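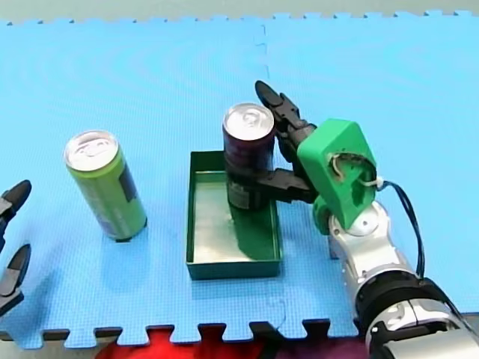

Slide 1. Maroon can held at the rear of the tray, green can still out on the mat.

Speaker notes, "Can it put the shopping away yet?"
Guangming Tang, Landeg
Delivered at the Eldale shop-floor automation meeting, 09/12/2021. These are the notes as I spoke from them, with a few sentences filled in where I had only a keyword.

Slide 1 (leave up during introductions)

Start with the can. Everyone in the room has moved a can from a table to a tray. Most of you did it this morning without looking. I want to spend the next half hour on that one motion, and then ask how far it carries toward the jobs people write to us about: unloading a dishwasher, restocking a drinks cooler, clearing a bench at the end of a shift.

Point at the fingers. There are two, black, articulated. One goes up behind the can with its tip near the top, the other crosses the front at mid-height. The can is pinched between them. Keep this grasp in mind, it comes back on slides 4 and 6.

The second arm is at far left, gripper open. Say nothing more about it until slide 7.

Slide 2. What the question is

The question I get is "can machines do chores yet". I can't answer it in that form. A chore is a bundle of motions with a standard attached, and the standard is usually unstated. "Put the cans in the tray" sounds complete. It leaves out whether they have to be upright, whether they may touch, whether labels face front, how hard you may squeeze, and what to do if one falls over.

In a kitchen the person asking fills in those gaps by looking at the result and being annoyed. On a shop floor somebody has written them down, or at least somebody will reject the tray. That makes shop-floor chores easier to score. It does not make them easier to do.

For this talk, "can do" means three things together. The machine finishes the task without a hand on it. It finishes at a pace that would not be embarrassing. When it fails, it fails in a way that a person can fix in less time than the task would have taken. Most demonstrations meet the first. The third is where I spend my working days.

Slide 3. Why cans

Tall slim beverage cans are a fair test object. They are cheap and all much the same shape. They have a high center of gravity on a small base, so a careless release shows at once. The wall is thin, and once a can has been opened and emptied it will dent under a grip that a full one tolerates.

They are also shiny. A depth sensor looking at a curved metal wall gives you holes and stray points. The tray is worse, its floor reflects. Look again at slide 1 and you will find a dark green reflection or shadow on the tray floor below the held can. To you that is nothing. To a segmentation model trained on matte objects it can be a second object, or a hole, or the lower half of a longer can. We have had all of these.

The mat gives a little under load and has a fine raised texture, which helps a can stay where it was put. A steel shelf does not do this for you. Anyone comparing results across labs should ask what the objects were standing on. I have read plenty of reports that leave it out.

Slide 4. Grasp

Back to the grasp. A cylinder held between two fingers is stable in one direction and weak in another. It will not slide out sideways if the fingers wrap it. It can rotate about the line between the contact points, and if the contacts are above or below the center of mass it will swing when the arm stops.

At mid-height the swing is small for a full can. For a half-full can the liquid moves and so does the center of mass. We do not tell the controller how full the can is. A person finds out in the first few millimeters of the lift and adjusts the grip without noticing. Our arm has no equivalent of that unless we build one, and the version we built at Landeg uses motor current as a stand-in for force. It is slow and it is noisy. It is adequate for cans and it was not adequate for eggs, so we stopped doing eggs.

The housing on the gripper is 3D-printed. People ask whether that matters. It matters for repeatability over weeks. Printed parts creep, screw holes loosen, and a finger that closed on center in the first week closes slightly off center in the fifth. The learned policy was trained on the first week. If your success rate drops with no change in software, check the plastic before you retrain.

Also check the cables. A loop of cable hanging beside the arm is a spring. It pulls differently at different wrist angles, and it can catch on a tray wall.

Slide 5. Numbers

Keep this short. They have the handout.

In the Steltside trial we logged 287 placements of a can into a tray. In 239 of them the can ended upright inside the walls with no human contact. The remainder I break into kinds on the handout. The largest kind is a can released a little too high, which lands on the rim of its base and goes over. The next is contact between the can and the near wall on the way in. Outright drops in mid-air are the smallest kind, and they are the ones visitors remember.

Is that good? For a research bench, yes. For a shop it is unusable as it stands. A drinks cooler restocked at that rate would have a person standing next to it all day, and the person could do the restocking.

We then ran a batch of 96 with a slower release, where the fingers open only after the wrist reports contact from below. The tipping failures mostly went away. Cycle time got worse. I was asked at Steltside to give one figure that combines the two and I declined. Whoever pays for the cell has to decide what a tipped can costs them. In a warehouse aisle it is a nuisance. Over a running conveyor it may be a stopped line.

Slide 6. What the tray does to the problem

Placing on an open surface and placing in a tray are separate tasks. I say this because they get pooled in summaries.

On an open surface the fingers may approach and leave from nearly anywhere. A tray has walls. These are low, so there is room above them, but the lower finger still has to clear the near wall on the way in and again on the way out. When it wraps across the front of the can, it also has to open into free space before it backs off. Put a second can next to the first and that free space is gone.

So the order of filling matters. Rear first, then forward. A person works this out by the second can. We wrote it into the task script for the first version and let the policy learn it from demonstrations in the second. The second version is more flexible and occasionally places the first can squarely in the middle of the tray, after which it has made its own life difficult. I have not decided which of the two I prefer. If you have a fixed product and a fixed tray, write the order down and do not train anything.

Question that usually comes here: why not use suction? For cans standing on end, in a known place, suction on the lid is a reasonable idea until you meet the pull tab. On a flat carton I would use suction and go home early.

Slide 7. The second arm

Now point at the left side of slide 1 again. Open gripper, to the left of the green can.

Two arms double the parts that can fail and they do not double the output. They share a workspace, so one waits for the other more than you would like. What they buy is reach, and the ability to hold one thing while doing something to it. Opening a bag. Steadying a tray while pushing something into it. Folding.

For cans into a tray, one arm of sufficient reach is enough. We keep two in the setup so that the same hardware can run the other tasks without being rebuilt. If a vendor shows you a two-arm cell doing a one-arm job, ask what the second arm is for in your plant. There may be a good answer. Kulell had one for their kitting line, where parts arrive on both sides of the operator's old position and the bench could not be moved.

Slide 8. Household versus shop floor

I would put money on the shop floor first. The floor is level, the lighting stays the same, the products are known by number and there is a person on shift who can be trained to clear a fault. A kitchen has none of that, and it also has children, pets and a sink.

The hardware for a kitchen is closer than people think. The arms are light and getting cheaper. The recovery behavior is far away. When a can tips in our tray, the current policy will try to pick it up as though it were standing, close the fingers above it, lift nothing, and place nothing with great care. It then reports success. We have since added a check on finger opening after the close, which catches the empty grasp. It does not tell the arm what to do next.

That is my measure for "yet". I will say a machine can put the shopping away when it can tip a can over, notice, stand it up again and carry on. We have 3 recovery motions working in isolation at Landeg. They have not been chained into the main task, and I do not want to give a date.

Slide 9. If you are buying now

Go through this slowly, people take notes.

Ask to see an unedited run, with your product, in your tray. Ask what surface it was done on. Ask what happens after a miss, and have them cause one while you watch. Ask how long a pair of fingers lasts and who replaces them. Ask whether the quoted rate includes the time a person spent resetting the objects.

Last point before questions. Bring your own cans, including a dented one and an empty one. If the cell handles full new cans only, get that written into the quote.

Questions. Leave slide 1 back up. If asked about the Steltside data, raw logs go out in December to anyone who leaves an address at the desk.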